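The door-handling cell at Kemeys spends most of its working day in simulation. The technician who maintains it keeps two versions in step, the physical arm on the shop floor and its rendered copy, and says the copy takes more looking after.

"On the floor I check bolts and grease," the technician said. "In the model I check offsets, and an offset doesn't rattle when it's wrong."

The cell uses a parallel gripper with two flat plate fingers, a Plelinard unit. It was last set up in August, after the finger mounts were replaced. The new mounts put the fingertips 2 mm farther out than the old ones. The arm was corrected the same day. The model was corrected a week later, and the runs logged in between, 1,163 of them, were discarded.

Setup begins with the tool center point. The arm touches a fixed pin from 4 directions and the software solves for the tip position. The value is then copied by hand into the simulation.

"I don't let it sync automatically," the technician said. "I want to read the number before it goes in."

The next check is done from the wrist view, with the fingers open on either side of a panel edge.

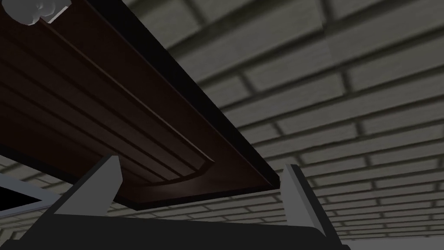 Wrist view in simulation: gripper fingers at the lower edge of a molded wood panel.

At that position the technician looks at clearance on each side of the board. Molded panels are harder to judge than flat ones. The collision shape in the model is a plain slab, and the grooves exist only in the visual mesh.

"If a finger sinks into the wood on screen, I look at the collision shape first and the gripper second," the technician said. "People tend to go straight for the gripper."

Closing force is reviewed every 500 cycles on the physical arm. The finger pads are changed when they glaze, usually after about two reviews. Pad friction in the model is then reset to the value for new pads and lowered again as the real ones wear.

The cell is due to move to the Zukau line next, where the panels are thicker. The technician expects to repeat the pin routine and to rebuild the collision shapes with the grooves included.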